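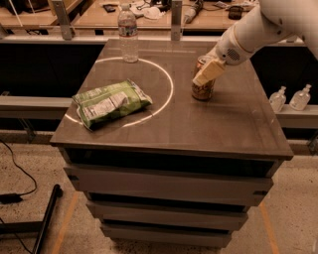

Do I really have to redo the object masks every time I start a session? A reader sent me that after the last version of this guide, and the short answer is no, you can reuse them as long as the base hasn't moved. The long answer is most of this section, so get comfortable!

4. Setting up tracking and planning a grasp

I'm assuming you've installed Etero, that the arm powers up and homes, and that you have a live view from the head camera. If the view is black or frozen, go back to section 2 and sort that out first. Nothing below will make sense without it.

A quick word on which piece does what, because I mixed them up for weeks. Etero is the main window, where you see the camera view and click on things. Barbosa is the calibration tool that ties the camera to the arm. Ralix is the planner, and it runs in the background and takes its orders from Etero. They each keep their own log (yes, I know, I'd like one log too).

4.1 Check the calibration

1. Open a terminal and start Barbosa with the check option. It doesn't change anything in this mode, so you can run it as often as you like.
2. Wait for the green line at the bottom of the window. It takes over 30 seconds on my machine, and it looks stuck for most of that.
3. In the overlay view, jog the wrist slowly left and right. The drawn outline of the gripper should stay glued to the real one.
4. If the outline drifts off, close the check and run the full calibration from section 3.

Note: a little wobble while the wrist is moving is fine. What you care about is where the outline settles when the arm stops.

4.2 Pick the work surface

1. In Etero, choose Surface, then New.
2. Click the corners of the tabletop in order, going clockwise from the near left one. If you go the other way around, Etero thinks the surface is facing the floor and will happily tell you there are no objects on it.
3. Type a name. I go with boring names like "cabinet top" so I can find them later.
4. Press Fit. A pale grid should lie flat on the surface and stop at its edges.

Streaks and reflections can pull the grid up at one side. When that happens to me I set Fit to Robust and press it again, and that nearly always does the trick. If the grid still tilts, dim whatever light is closest and try once more.

Caution: the surface you pick here is also the floor of the planner's world. Ralix won't send the gripper below it. If you fit the grid too low, Ralix believes you, and you'll hear a fingertip meet the furniture.

4.3 Mask the objects

Now for the fun part! I normally work with a drink can, a snack bag and a clear water bottle, mostly since they're three very different headaches for the software.

1. Click once in the middle of an object. Etero draws its best guess at the outline.
2. If the outline is missing a piece, hold Shift and click the missing piece. If it grabbed too much, hold Ctrl and click the extra.
3. Give the object a class: rigid, soft or clear. A can is rigid. A puffy bag is soft. A see-through bottle is clear, even with a label on it.
4. Press Lock. The mask gets saved with the surface, so it comes back next time (there's the answer to the reader's question).

Note: clear objects are a pain. The depth sensor tends to look straight through the plastic and report whatever is behind it, so Etero leans on the label and the cap and guesses the rest. If you get a mask around only the label, add a click near the bottom of the bottle.

Note: get the arm out of the way before you mask anything. With a gripper finger across the front of a can, you'll get two small masks, one on either side of the finger, and Etero will treat them as two objects. I've done this more often than I'd like to admit. The fix is to delete both and start over with the arm parked.

4.4 Turn on tracking through the grasp

You park the arm to make the mask, but sooner or later the finger has to go in front of the object. That's what the tracker is for.

1. Select the object and switch Track to On.
2. Set Hold to 30 frames. Hold is how long Etero keeps believing in the object's last position when it can't see enough of it.
3. Switch on Use Arm Model. This tells the tracker to cut the arm's own shape out of the view before it looks for the object.
4. Jog the gripper slowly toward the object and watch the outline. It should stay put as the finger covers it.

If the outline jumps onto the finger, Use Arm Model is off or the calibration is stale. If it vanishes, raise Hold a bit. Error 31 in the Etero log means the tracker gave up entirely, and you'll have to press Lock again.

Caution: don't set Hold really high to make the error go away. If somebody nudges the object during a long hold, the arm goes to where it used to be.

4.5 Ask Ralix for a plan

1. Select the object and press Plan. Leave the speed slider at its lowest notch for now.
2. Step through the preview with the arrow keys. Look at the elbow as well as the fingers, and look at what's standing behind the object.
3. Check that every other object on the surface has a colored shell around it. Anything without a shell is invisible to Ralix and may get knocked over.
4. Keep a hand on the stop button and press Run.
5. When the arm pauses above the surface, press Confirm to let it close in, or Back to return it to park.

Posts, cables and desk clutter beyond the edge of the work surface don't get shells on their own. Draw a keep-out box around them using Region, New Box, and make it bigger than you think you need. Brilden's stock profile comes with one box behind the surface, but it's pretty thin, so I stretch mine all the way up.

If Plan comes back with "no path," try these before you change any settings: shrink the keep-out box a touch, slide the object toward the middle of the surface, or set Approach to From Side if it's on From Top. Moving the object means doing its mask again. Then save the whole thing with File, Save Session, and go on to section 5 for the release and retreat settings.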